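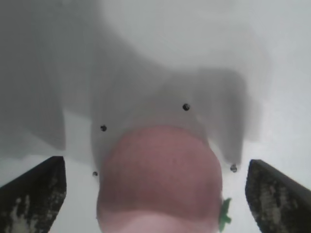
Sorting and washing the play kitchen bin before the holidays

Did ours on 28th November, before the cousins showed up. Takes an afternoon if you let stuff dry properly. Quick notes so I don't have to work it out again next year.

What you need

Dish soap, the plain kind
White vinegar
An old toothbrush
Two big towels
A mesh bag with a zipper
Cotton swabs
A box for the stuff you're giving away

Step 1. Dump everything out

All of it, on the floor, on a sheet. Check under the sink part of the play kitchen too. Crayons end up in there. So do real raisins.

Step 2. Make piles

Hard plastic. Wood. Fabric and felt. Anything with batteries. Don't skip this, the piles get washed in totaly different ways and wood hates a soak.

Step 3. Pull the broken ones

Run a thumb along the seams. Split seam, sharp edge, sticky feeling that won't wipe off: trash. Small pieces that came loose from something bigger also go if you have a kid under three around. The cut-in-half fruit with velcro, check the velcro is still glued down.

Step 4. Wash the plastic

Warm water, a squirt of soap, ten minutes. Not hot, thin plastic can warp. Toothbrush for stems and grooves. Rinse. Hollow pieces with a little hole in the bottom: keep the hole out of the water and wipe them insted. If one already has water inside, squeeze and shake it over the sink. Black specks come out with the water? Throw it away.

Marker on plastic: rubbing alcohol on a cotton swab, adults only, rinse after. Test a spot first, it can take the paint off.

Step 5. Wipe the wood

Damp cloth, tiny bit of soap. Wipe again with plain water. Dry right away and stand it on edge so air gets to both sides.

Step 6. Fabric

Mesh bag, cold, gentle cycle. Felt gets hand washed or it comes out half the size. Lay flat.

Step 7. Batteries

Take them out, wipe the case, leave the cover off overnight. If there's white crust on the contacts, gloves on, swab with vinegar, dry it well.

Step 8. Dry

Towels, overnight, turn things once. Nothing goes back in the bin damp. Smells awful by January if you do.

Putting it back

Fewer things. Food in one tub, dishes in another, the rest in a closet to swap out in a few weeks. Ours played more with less out, go figure.

Give-away box goes in the car the same day or it never leaves the house.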